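4. Marking grasps and training the width head

Section 4 assumes the clips are already imported (section 3) and both fingers are calibrated. If Feltis shows a grey dot next to the session name, it isn't calibrated. Go back, do that first.

Last changed February 6, 2022. Menu names are for the current build, older ones say "Clamp" where it now says "Grasp".

4.1 Load a session

1. Start Feltis, then the Sasness viewer. In that order. Other way round and the viewer sits there waiting for a port.

2. File > Open session. Pick the folder, not the clip inside it.

3. Wait for the index to finish. The timeline stays pale until it's done - you can scrub before that but the marks won't save.

4. Check the lens profile. It should say WIDE. With FLAT selected the straight edges get bent a second time and the pose track drifts off in the corners.

Note: object name goes in the session box once, lower case, singular. "mouse", not "Mouse 2" or "the black mouse". Edit Medve merged a whole month of mixed-up names in September, please don't make her do it again.

4.2 Set the image mask

1. Open View > Mask. The solid black part at the bottom has to be fully covered, including where it cuts over the lower fingers.

2. Drag the mask edge up until no black shows. Stop there. The pads must stay outside the mask, they're what the width head reads.

3. Click Finger colour and pick a point on a magenta pad. Use the flat of a rib, not the gap between two ribs.

4. Set tolerance to 20. Higher and it starts grabbing red things in the background, pump bottle tops and so on.

5. Look at the overlay. Both pads should be filled right down to the tips, and nothing filled on the object or the desk.

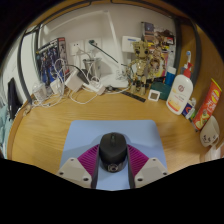 4.3 Mark the grasp

1. Scrub to the moment the pads are against the object on both sides. Press G. A green flag drops on the timeline.

2. Step back with the left arrow until one pad clearly isn't touching. Press A (approach).

3. Step forward past G to where the fingers open again. Press R (release). No release in the clip? Leave it off, the trainer copes. Don't guess one.

4. Draw the object box. Include the bits hidden behind the pads, as near as you can judge. Feltis wants the whole object, the visible outline is worked out seperately.

5. Set the heading arrow. For a mouse it runs from the badge end to the button end. Get this backwards and the planner will come in from the wrong side every time.

CAUTION: dark object on a dark mat, the auto-box will swallow the mat. Switch Auto off and draw by hand. A black mouse on a light blue pad is fine with Auto on.

CAUTION: Ctrl+Z undoes the last mark in the session, even if you've since moved to another clip. Check which clip before you hit it.

4.4 Background clutter

Leave it. Cables, chargers, bottles, shelves - all useful to the pose tracker, which needs fixed corners to hold on to. Plain white walls give it nothing, so a clip needs a good stretch of desk in view.

Same object from another angle goes in as its own clip with its own marks. Do not copy marks across. The box never lands right and the heading arrow will be off. 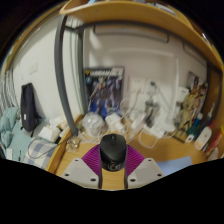 Fig. 2 - Mouse between the pads with the bed side of the room in view. Heading arrow goes towards the scroll wheel.

If the tracker loses lock the timeline turns orange. Select the orange part, Track > Re-seed, click three or four hard corners. Socket edges and shelf edges work well. Bedding doesn't, nor does anything hanging.

4.5 Train

1. Tools > Train width head. Batch size 16. Machines with the smaller card: 2, and expect to wait.

2. Tick Hold out by session. Not by clip, or near-identical views end up on both sides and the score looks wonderful and means nothing.

3. Press Run. The log opens by itself.

4. When it stops, save the checkpoint with your initials and the object name.

Note: error 164 means a clip has an A or R flag but no G. The log gives the clip name on the line above. Fix, save, run again, no need to re-index.

Anything else with the trainer goes to Shuzhen Zheng. Viewer problems to Eirlys Kemeys, and attatch the log.

Next: section 5, sending a checkpoint to the planner.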